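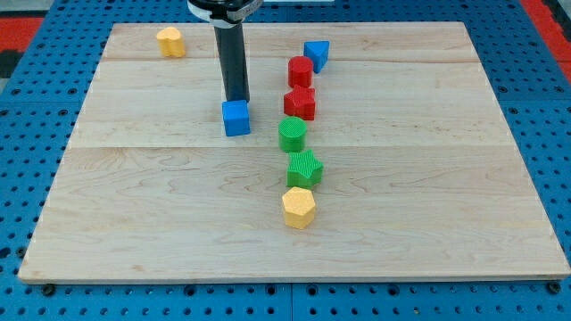 On the board at Gomport: the arm over the blue cube, with a row of shapes waiting to its right.

Print this article | E-mail this article

THE LONG BLACK FINGER

Comparing end tools at Gomport, one small block at a time

Marcelle Cordier has a favorite shape, and she'll tell you about it before you've got your coat off. It's the star. A cube will forgive nearly anything you do to it, she says, but a star has five points and a lot of opinions, and if a tool comes down a little off center you find out right away.

Cordier runs the test bench at Gomport, a small shop that helps packaging firms pick the right hardware for the end of a robot arm. Since January she has been working through the candidates for a customer called Priledlow, which packs wooden toys and would love to stop doing it by hand. Three makers sent tools. I came for a morning and stayed until they turned the lights off.

The setup is a joy to look at. There's a royal blue pegboard table, a pale maple board lying flat on it, and a set of colored blocks – a cube, a triangle, cylinders, stars, a heart, a hexagon. Every tool gets the same arm, the same blocks and the same 1000 tries. The blocks go down in a loose, crowded column, because that's how toys land in a tray, and one or two are left out on their own so there's an easy reach in the mix.

First up was the two-finger gripper from Van Leeuwen, a sturdy thing with a lovely quiet close. Out in the open it hardly ever missed. Put it in among close neighbors, though, and the fingers need room on both sides of the block, and often there isn't any. It finished with 48 misses on the cube alone, most of them bumps against the block next door.

The slim tool from Vumex goes about it differently. It's a long black cylinder that comes straight down on top of the piece, so it needs no side room at all. I loved watching it. Cordier let me set the approach height myself (I was too timid, then much too bold), and once we had that right it just kept going, block after block. Its score was 932 good picks out of the full run. The trouble came from the ridged tops, where the grooves run right across the face and the tip can't always seat well. Turning the wrist 90 degrees made no difference that we could measure, which surprised us both.

The third tool, a soft-fingered hand, had a torn pad and went back in its case until a spare arrives.

What I hadn't expected was how much of the day went to the less glamorous stuff. Cordier spent most of an hour on the descent speed. A fast drop saves time on each pick but nudges light blocks before the tool has hold of them, and a nudged block pushes the one beside it. She slows the last stretch and takes back the lost time on the way up.

Priledlow will get the numbers once the soft hand has had its turn. Cordier is already asking them for odder shapes – she wants a crescent, and if they make one, a giraffe.

Print this article | E-mail this article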